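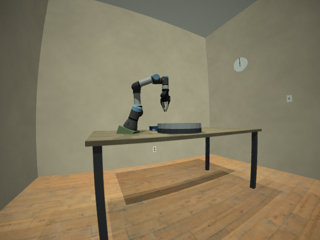 Why did the rye glue let go of the spines again? Because I cooked it on Friday and used it on Monday, and wheat or rye, paste that old is soup with ambitions.

Bindery notebook, May, 4:40 p.m.

Grorbridge job. 296 parish pamphlets to resew, 73 finished, of which I'd be willing to show the client fewer. Zhuoran did the pulling and cleaning and left me a stack so tidy I felt criticized.

New batch of paste: one part flour to five water, soaked an hour, cooked low until it went glassy, then pushed twice through the sieve. Held on the test strips after a night under weights. Tore the paper before the joint gave, so I'm calling that a pass. Bheki wants it thinner for the tissue repairs. Bheki can thin his own.

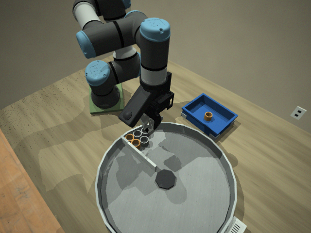

Thread

Down to the last spool of 18/3 linen. Clunero sent 25/3 again and an invoice for 18/3, so at least one of us got what I ordered. The thinner thread gives almost no swell at the spine. Fine for the skinny pamphlets, hopeless on anything with guards. Rami to call them; he has the phone voice.

Waxed a few lengths anyway. Old beeswax drags and leaves crumbs in the fold. Melted it with a bit of the new block, better.
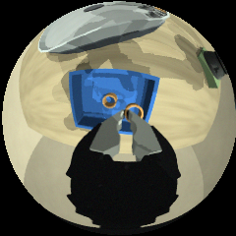 Still to do

- Press boards: two are warped. Flip them, weight them, hope.
- Resew no. 61. I caught the wrong fold and the pages now run 8, 13, 9.
- Ask Jarmila if the blue wrappers bleed before anybody gets paste near them.
- Label the paste jar with a DATE. Cameron put it on his toast.

4 comments
Share 2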